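Play Food: Why Is a Toy Banana Yellow All the Time?

Posted Jun 24, 2018

Hi, it's me again! Last time I wrote about marbles, and a bunch of you asked me to do play food next. So today I want to talk about my favorite piece of play food ever, the toy banana.

I've had a lot of toy bananas. When I was little my cousin Pascal and I ran a grocery store under the dining table, and bananas were always our best seller. We charged 3 buttons for one. (A toy tomato was only one button, and looking back I think that was a bad deal for the tomato.)

First, let's think about a real banana. It starts out green and hard. Inside it there's a lot of something called starch, which is the same stuff that fills up potatoes. As the banana ripens, the starch slowly turns into sugar. At the same time the green color in the peel breaks down, and the yellow that was hiding in there gets its turn. Wait a few more days and you'll get brown spots, and then the whole thing goes soft and it's time to make banana bread!

A toy banana doesn't do any of that. It isn't alive and it never was. Its color was picked by a person, and it stays the way that person picked it, at least for a good long while. Strong sunshine can fade a toy over the years. I left one on a windowsill once, all the way from January to the end of summer, and the side facing the glass came out much paler than the other side.

So how does a toy maker decide what color to use? My friend Hae-won Ban used to paint samples for a small toy company called Agbayani, and I asked her. She told me the trick is to paint the banana you think of when you close your eyes. Try it! I bet yours was bright yellow, with no spots on it. Then, she said, you can put in a little something from a real banana, so it doesn't look like a yellow moon.
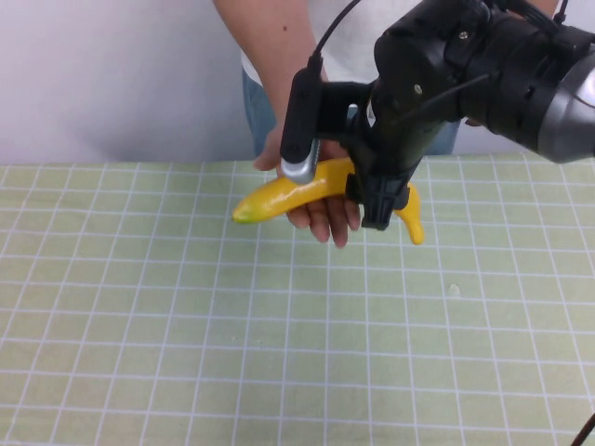

A glossy yellow toy banana. Look for the pale, slightly greenish tip on the left.

That tip is my favorite kind of detail. Go look at the bananas in your kitchen, if you have any. The ends are often a different color from the middle, and sometimes they stay a bit green when the rest has turned yellow.

Now for the shape. Why do bananas curve? Bananas grow in big bunches, and when they're tiny they point down toward the ground. As they get bigger they start to bend upward, away from the pull of gravity. Plants can sense which way is down, even in the dark. So when you pick up a toy banana with a bend in it, you're holding a copy of something a plant did very slowly, far off the ground.

The thick end is the stem. That's where a banana joins the rest of its bunch, and it's also where most of us start peeling. Some people pinch the other end and peel from there. I tried it for a week and I kind of like it, but my brother Brock thinks it's just plain wrong, and we have stopped talking about it at breakfast.

Here are some things you can try at home with a toy banana and a real one. Ask a grown-up before you borrow the real one.

Put them side by side and close your eyes. Can you tell which is which by touch? How about by smell? (That one's easy.)

Hold one in each hand. Which feels heavier? Lots of toy fruit is hollow, so there's mostly air in there, and a real banana is full of water and sugar and, well, banana.

Balance each one on a single finger. Where do you have to put your finger? Is it right in the middle, or closer to the stem?

Draw the real banana every day until somebody eats it. Use whatever crayons match best. Then draw the toy one every day too -- your crayons won't get much of a workout, but it makes a good comparison.

One more thing, and this is for those of you with little brothers and sisters. Play food looks a lot like food. Babies will chew on it, so give it a wash with warm soapy water now and then, and let it dry before it goes back in the basket. If a piece is cracked, show a grown-up.

Next time I'm doing wooden blocks. Gunther wrote in to ask why some of them sound higher than others when you drop them, and I've been dropping blocks on my kitchen floor all week. Sorry, downstairs neighbors!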